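Speaker notes: The basket job at Hamwood, and what happened to the people who used to do it
Wednesday, May 27, 2020. 20 minutes plus questions.

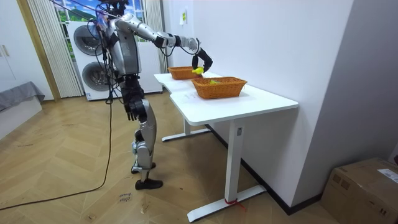 Sorting between two baskets. One small yellow piece at a time.

(Leave this slide up while people find their seats. Don't talk over it.)

Hi everybody, thanks for coming, and thanks to the folks at Nkosi for letting me go before lunch, which is when people are still nice. I run the day shift at Hamwood. We do returns and small parts, a lot of little stuff that comes in mixed up and has to go out not mixed up. I'm not an engineer! If you ask me about motors I'm going to point at Thongchai, third row, blue folder. Wave, Thongchai.

So, the slide. I picked it because it's the dullest thing we do. Two wicker baskets on a white desk, and a hand holding a piece over the one at the back. A person does that without looking. I did it for two years with the radio on and I couldn't tell you one thing about it.

(Pause. Somebody usually laughs at the radio. If not, keep going.)

First thing I want to talk about is the number. Back in April we logged 2,735 pieces through the robot station. Sounds great on a poster, and somebody did put it on a poster. What the poster left off is that 369 of those got handed back to a person, mostly because the piece was lying flat against the wicker and the fingers couldn't get under it. My crew had opinions about the poster.

And that handing back is a job now. It didn't exist before. We call it "catching," and whoever's catching sits close enough to see both baskets and steps in when the station asks. Catching is harder than sorting was. You're bored and then you're needed, over and over, all morning. We started people on full shifts of it and that was a mistake, my mistake, I wrote the schedule. Now they swap out, and the catcher picks the time to swap. I lost that argument and I'm glad I did.

(Check the clock. Should be at the halfway mark. If running long, skip the Erkovex bit.)

Erkovex. That's the software we log the handbacks in. When we got it, every handback had to be filed as either "operator" or "item." Think about that for a second. The robot can't grab a flat piece, and the menu says the trouble is either you or the piece. People noticed that on day one. Thongchai got a third choice added, "station," and the mood in the room changed more from that than from anything I ever said in a meeting. If you take one cheap thing home from this talk, go read your drop-down menus.

Okay, jobs, because I know that's the question. There were four of us on that desk. Two moved over to the Nastus line, which they'd asked for before any of this started. One is lead catcher and got a raise, which I had to fight for, and it should've been bigger. And one left. She told me she liked the sorting. She liked that it was quiet and her hands knew what to do, and the new job wasn't that. I don't have a nice way to wrap that up so I'm not going to try.

(Slow down here. Have some water.)

What I'd do differently: I'd have asked the four of them to write down how they sorted before we changed anything. All the small habits, like tipping the basket toward you when it gets low. We ended up calling people on the Nastus line to ask, and they were good sports about it, but come on.

I'd also have told everyone up front what we were going to do with the handback log. They figured it was for grading them. It wasn't, but I didn't say so until week three.

Questions. Likely ones:
- Is it faster than a person? No. It's steadier through the afternoon.
- What did it cost? Not my department, send them to Thongchai Thongsuk.
- Can we come see it? Yes, email me, mornings are better.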